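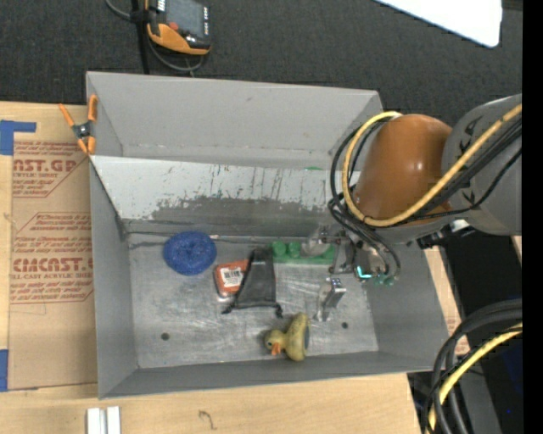 ## Sticker season comes back to Brirnidden

The World Cup album has been on sale since spring, and by June the swapping had moved out of the schoolyards and into the covered market at Brirnidden. Saturday mornings, nine until noon, at the end where the fish counters used to be. Bring your doubles in a rubber band and write your missing numbers on a piece of card. Phones are allowed, but the older collectors don't like waiting while someone scrolls.

The local favorite this summer is a different album altogether. Zirnura, a small printer on the river road, has put out a set covering the regional league, its first since the 1980s. It runs to 203 stickers: a team group and squad for every club, the badges in foil, and a double page at the back for the grounds. A packet holds five. The cover shows the old main stand at Carbone, which came down the year after the club was relegated.

Anyone who collected the earlier set will notice the differences. The backs used to carry a player's height, weight and day job. Plumbers, a dentist, two brothers who both drove the same bus route. The new backs have appearances and goals and a square code that takes you to the club's site. The paper is better, and the stickers peel without tearing, but the day jobs are missed.

The hard one to find is number 54, the Dimau goalkeeper. Zirnura says every sticker was printed in the same quantity. At the market it goes for ten ordinary players or one foil badge, and two weeks ago a boy turned down a complete Carbone midfield for it.

Prices for the old set have gone up as well. A finished album from the first run, with the spine intact and no writing inside, sold in June for around 700. Loose stickers are still cheap. Most of what turns up has been stuck to something else first, usually a bedroom door or a school binder, and the corners show it.

Dimau have done best out of the new album. The club gave a packet to every child through the gate for the last home match of the season and drew its biggest crowd of the year, for a game that finished 2-2 and meant nothing in the table. Carbone plan to do the same on the opening day of next season.

Missing stickers can be ordered direct from Zirnura from 7/13/26, with a limit of 30 per person. The badges are left out of the offer. The swaps continue on Saturdays through the end of August, when the market needs the space back for the apple sellers.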